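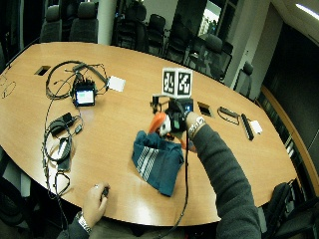
Ellery Lending Bags: progress report to the Tatis Fund

24th November

Thank you, first of all, for your patience. The spring report was a thin thing, mostly promises, and it is a pleasure to be able to send you one with rather more in it. The grant has now been running since June, and the bags are out of the cupboard and in people's hands, which is where we all wanted them.

What we said we would do

You will remember that the idea was a simple one. Families and groups in Ellery can borrow a cloth bag of useful or playful things for a fortnight, bring it back, and take a different one. We asked you for money to buy the bags and their contents, and for help with the room where everything is sorted, checked and packed again.

Where we have got to

We now have 92 bags in the scheme, and between them they have gone out 185 times. That is a little ahead of where we hoped to be by this point, although I should say that the summer holidays did a good deal of the work for us and the past few weeks have been quieter.

The bags themselves have been a success. We went for soft cloth after a long discussion about boxes, and I am glad we did. A cloth bag squashes down to nothing when it is empty, it goes over a shoulder or a pushchair handle, and it can be washed. The teal-blue one with the white and grey stripes has become the one that people ask for by colour, whatever happens to be in it. They do crumple, and a crumpled bag looks a bit sorry for itself on a shelf, so we now hang them up between loans.

Packing and unpacking

All of this is done at the big oval table in the meeting room, and it has turned out to be a very good table for the job. The honey-coloured top shows up small dark pieces nicely, and there is room to lay a bag flat with its mouth open and still have space for everything else that needs to be out.

Bright things are much easier to keep track of than dull ones. Anything orange tends to come home, and anything small and black does not. When we next buy, we shall choose colour wherever we are offered it.

Cables remain our chief headache. They knot themselves round whatever is nearest, and sorting them from the bag contents takes longer than the packing does. We have ordered a set of cable ties and a shallow tray from Tokwood, and I hope to report a tidier table next time.

Money

We have spent £910 of the grant so far. The larger part went on bags and contents, then on hooks and labels, and a small amount on washing. Gastosix, who supplied the first bags, have agreed to keep their price the same for a second order, which was kind of them and will stretch things further than we had budgeted for.

What has not gone so well

Six bags have come back with something missing. In most cases it was one piece, and two of those pieces have since been posted through our door in envelopes, with very nice notes. We do not charge for losses and would prefer not to start.

The contents cards were a mistake. We printed them on thin card and they were soft and dog-eared within a month. The new ones will be sewn in as a cloth label – a fiddly job, but one that only has to be done once.

Between now and the next report

We plan to place the second order, finish the labels, and try out a few bags put together for older borrowers, who have told us quite plainly that they feel left out. We would also like to open the room for returns on one evening a week, if the heating can be persuaded to stay on.

You would be very welcome to come and see a packing session. There is always tea, and there are enough chairs if we fetch the ones from the hall.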